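Section 4: First Moves, First Picks

Okay, by now your arm is bolted down, the hand is on, and the controller talks to your laptop (if it doesn't, go back to Section 3 and redo the address part, I had to do it twice). This is my favorite bit of the whole build. I wrote it up on our own bench at the Poltari shared workshop, so your table may be a different size, and that's fine!

4.1 Set out the table

1. Wipe the tabletop. Crumbs and foam dust get under things and make them slide.
2. Put out a few small objects that can take a squeeze. Foam cubes are great, and so is a rubber duck. Leave a hand's width between them.
3. Check the cable at the top of the arm. It needs a loose curve with room to swing. Zip-tie it tight and you'll be buying a new one in February like I did.
4. Turn the speed slider down to 3 and run the "hello" motion from the Givex menu.
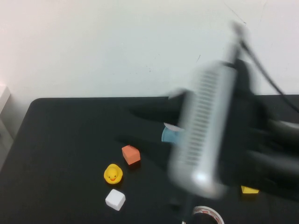 Fig. 4-1. Arm moving over the test objects, with the cable curving up from the arm.

CAUTION: Keep your own fingers off the table while the arm is powered. Birutė reached in to straighten a cube and got a pretty good pinch. Hit the stop button first, every time.

4.2 Pick something up

5. Open the wrist camera view in a second window. I like it on the left, but Valdis swears by the right.
6. Drive the hand down over a foam cube until the fingertips are just clear of the table.
7. Close the fingers a little at a time. Start with a grip value of 948 and go up from there – the full range tops out at 3,000, and you really don't want that on foam.
8. Lift straight up and hold it there.
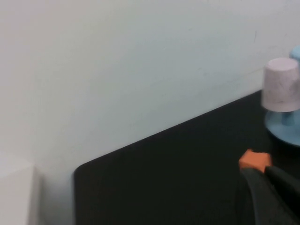
Before you carry a cube anywhere, look at what's standing along your route. Tall stuff near the back is what gets knocked over, so I lift high, go across, and only then come down. If the cube creeps in the fingers, set it down, add a bit more grip and try again.

Note: the fingertips get slick after a while. Dish soap, water, dry cloth, done.

4.3 Find your side limits

9. With the hand empty, jog the arm toward one side of the table, one tap at a time.
10. Stop well short of anything solid, the wall included. Type that number into the "soft limit" box and press Save. (Press it! It won't remember otherwise.)
11. Do the same on the other side.
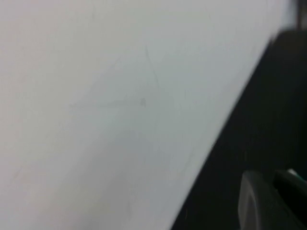
I keep the slider at 3 for this whole part, since the wrist view gets smeary when the arm moves and it's easy to misjudge a gap. Tap, wait for the view to settle, tap again. Kadri does hers with a strip of cardboard taped up as a bumper, and I've started copying her.

12. Send the arm home and switch off at the wall before you touch any wiring.

If it stops halfway home with error 4, the soft limits are swapped left for right. Trade the two numbers, save, and restart the controller.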